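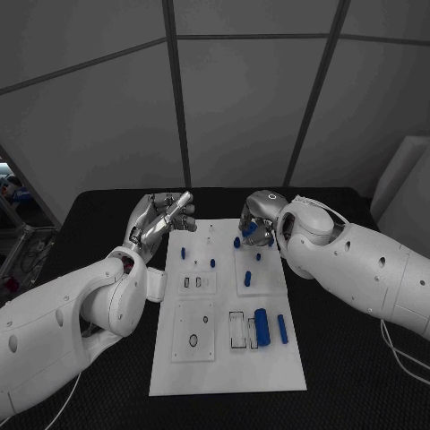
Figure 1. A two-arm cell with jointed hands over a board of blue parts and clear plates.

Chapter 2
Planning and Budgeting for a Two-Arm Assembly Cell

2.1 Scope of the Purchase

The price on a quotation for a robot arm covers the arm. A working cell also needs end effectors, a table, a work board, part sets, cabling, partitions and operator training. In this chapter these items are called the supporting equipment. A budget that omits them will be revised after the order is placed, usually at a higher unit price.

Hands deserve a separate budget line. A multi-fingered hand has many joints, and each joint is a wear item. The buyer should ask the supplier for the price of a single finger, the price of a complete hand and the lead time for both. Where two arms are specified, left and right hands may carry different part numbers and must be stocked separately.

Part sets are cheap and are often ordered in the wrong quantity. Pegs, cylinders and slotted plates go missing or lose their fit. The practice sets used in this chapter are ordered in lots of 100.

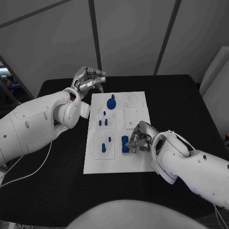
Hurnell, November

The planning exercise in this chapter follows the Jembridge cell, which was specified by Nneka Oyelaran and costed by Nathalie Carrier. The task is pegs and blocks placed on a board with raised square plates. Two suppliers, Lapointe and Plilenine, were asked to quote on the same requirements sheet. The sheet had 17 lines. Lapointe priced all of them. Plilenine left the table and partitions to the buyer, so its total could not be compared until those lines were filled in from other sources.

2.2 Floor Space and Cabling

Floor space is charged to the cell whether or not the arms are running. Measure the table first, then add the full reach of both arms and a walkway on the operator side. Cable routes should be drawn on the same plan, with enough slack for the arm to reach every part of the board.

2.3 Service Interval

For budgeting purposes, the Jembridge plan assumes an inspection of both hands every 1000 operating hours. Labor for the inspection is entered as an operating cost. Replacement fingers are entered under spares.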